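Udmont bench notes, January, written up after lunch

Cell 2 sorting, simulated runs, still on the Nornislow build

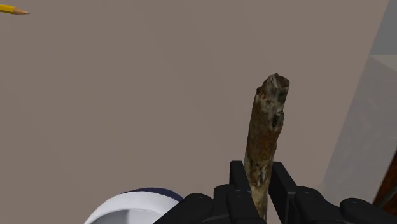 OK, so the overnight batch finished and I finally have numbers I'm willing to put in the book. 1269 picks attempted, 1149 good. Bark pieces are still the worst of the lot, which anybody who has hand-sorted at the Escobedo line could have told me for free (and several of them did, loudly, in the break room). A chunk of branch has no two spots the same width, and whatever grip you choose, you find out about the lumps afterward.

What I really want to get down before I forget is the talk with the morning crew. I went in thinking they'd ask about jobs. They did, a bit, and management has told them the headcount stays at 14 through the trial, so I repeated that and said it wasn't my call. But most of the hour went on stuff I hadn't planned for at all! Who clears a jam? Does the person watching the cell still rotate out every couple of hours, or are they stuck there all shift? If the arm drops something, whose reject count does it go on? I had no answer for that last one and said so. Right now the tally sheet only has a column for people. I've asked for a separate one for the cell.

The other thing that came up is the feel of it. The sorters pick up a piece and know it's punky before they've looked at it properly. Our setup has width and force and a camera, and I've been treating "soft" as a threshold I can tune. Two of them offered to sit with me and go through the failed grips one at a time, and I want that on paid hours, on the schedule, not squeezed in at the end of a shift when everyone wants to go home.

Also, the Flallusier people want us to jump to 1000 picks a night on the real arm as soon as it's bolted down. I'd go slower. The crew hasn't had any stop-button practice yet and I don't love the idea of them learning it on a live line.

To do:
rerun the bark set with the slower close
split failed grips into slips and crushes (one bin for both is useless)
ask about the rotation rule, get it in writing
new tally sheet
find out who took the good stapler from bench 3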